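Taking a group to an automation open day, worth it for a small produce packer?

Posted by Hafþór Kjærgaard

We run a small packing shed, potatoes mostly, onions in the winter. Four of us on the line in the slow months, 13 when its busy. Got an invite to an open day at Anmont in February, they are showing robot handling of loose produce. It's a half day plus the drive, and I would have to shut the line to bring people.

What I want to know: do you see real work at these things or is it a slideshow and a sandwich? Has anyone been to one? Should I bring the line crew or go alone first? And can I bring my own potatoes? Ours are ugly, lumpy, all sizes. Anything will pick up a nice clean one.

Not looking to buy this year. Just don't want to be the last to find out.

Thanks in advance, typing this on break so sorry for spelling.

Costis

Went to one a couple years back, different company. Waste of time. Parking was bad. They had a big arm stacking boxes and it was fenced off so far back you couldn't see a thing. If you're not buying, why go.

Polturura

Depends on the place, I'd say go. I've been to three of these now, two good, one not. Quick notes, have to run in a minute:

Call ahead and ask if it's a live demo or a video. They'll tell you. If they say "a mix," ask what time the live part is and show up for that. At the good one the live part was at 10 in the morning and again at 2, and the afternoon was much better, fewer people and the engineers had stopped being nervous.

Bring your own potatoes, yes. Ask first, but I never got a no. Take a small sack, 8 or so, the worst ones you have. The odd shapes, one with a bad spot, one tiny. Don't wash them. I brought washed ones the first time and kicked myself the whole way home, ours come in with dirt on and that's the whole question.

Stand close if they let you. From the back row everything looks smooth. Up close you see where it hesitates, where the grip lands, whether it sets the thing down or drops it. Look for bruising after. Cut a couple open at home a day or two later, bruises take time to show up.

Things I'd ask them:

How many picks in a row before somebody has to step in? One place told me 1000 and then couldn't say what kind of produce that was on. Ask what kind.

What happens when it misses? Does it try again, or stop and wait for a person?

Who cleans it and how long does that take. Dust gets into everthing in a potato shed.

What does it cost when a finger or pad wears out, and can you make the part yourself. A lot of the early stuff is printed parts, fine for a trial, but ask what the real one will be made of.

Is there a person off to the side running it with a controller? Nothing wrong with that, lots of them work that way while they're still figuring it out, but you want to know which one you're looking at.

As for the crew, I'd take two, not all of them. Pick the one who is most against it. Mine asked better questions than I did, and she spotted that the bin was way lower than ours and we'd have to raise the whole line to match it. I would of missed that. Also they hear it from you first and not as a rumor, which matters more than you'd think in a small shop. Don't shut the line, just go short for a half day.

Don't sign anything at the event. They had a tablet going around at the bad one and I got calls for months. Use the shed's general email.

One more, if the demo goes wrong, stay. Everyone wanders off to the coffee right then. That's when you find out how long it takes to get going again and how many people it takes. Best ten minutes of my second visit.

Adding a photo so you know how close I mean by close, potato work, arm's length is what you should be after.
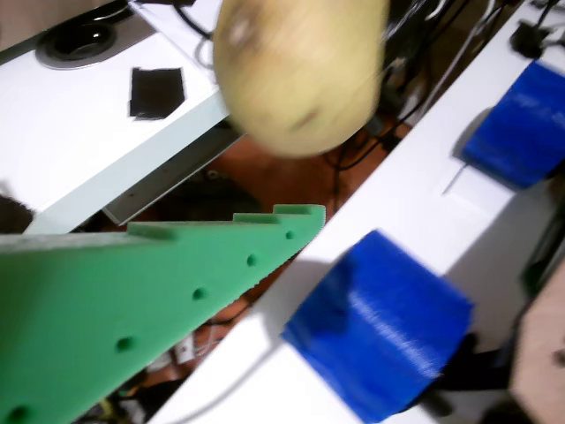 Kaj Kárason: Agree on the dirty potatoes. We took ours to the Ragnarsson open day straight from the field and they were happy to try them, said visitors hardly ever bring any. Ask about wet ones too, if you wash before grading. And eat before you go, the sandwich thing is real.

Contact us | Terms | © Community Help Pages | Back to top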